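Storing and Caring for Records, Compact Discs and Cassettes at Home

A home music collection lasts for decades when it is kept properly. The following recommendations are issued by the Skovness Listening Library for members who keep albums in a household setting. They apply to collections of any size; our own lending shelf holds 484 titles and is maintained in the same manner.

Shelving

Records should stand upright, like books. Stacking them flat places the weight of the pile on the lowest discs and may cause warping. Shelves should be deep enough to support the full sleeve, with a divider every 28 records or so that no section leans. Do not pack a section tightly. A sleeve that must be pulled with force will soon show ring wear and split seams.

Keep shelves away from radiators, sunny windows and outside walls that feel damp. Basements and attics are not recommended. Where a basement must be used, the lowest shelf should be well clear of the floor.

Cleaning

Use a carbon fiber brush before each side is played. Hold it lightly across the grooves while the disc turns, then lift it away toward the edge. For heavier soil, use a fluid made for records and a soft, lint-free cloth, and keep the label dry. Household glass cleaner must not be used on vinyl.

Compact discs are wiped in straight lines from the center outward -- never in circles. Cassettes should be wound to one end before storage and kept in their cases. The heads of the player may be cleaned with a cotton swab and isopropyl alcohol. Allow them to dry fully before inserting a tape.

Sleeves

Paper inner sleeves shed dust and should be replaced with lined ones. Keep the original if it carries lyrics or credits, and store it behind the disc. Outer sleeves of clear polyethylene are suitable for most jackets. Soft vinyl covers may cloud the record over time and should be avoided.
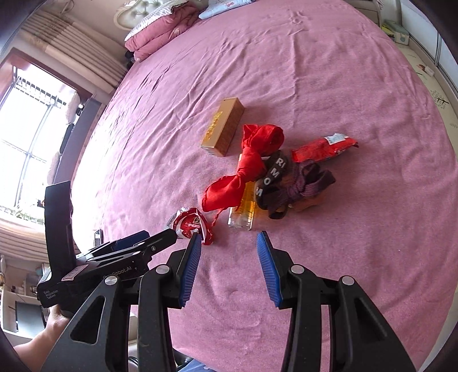

Ghassan Atallah

Loans and Catalogs

Members who lend albums should keep a written list with the title, the borrower and the date of return. A plain notebook is sufficient. Larger collections are easier to manage by shelf number, written in pencil on a slip inside the outer sleeve -- adhesive labels should not be placed on the jacket itself.

Check returned discs under a bright lamp before they go back on the shelf.

Skovness Listening Library | Contact | Copyright 2024 | Back to top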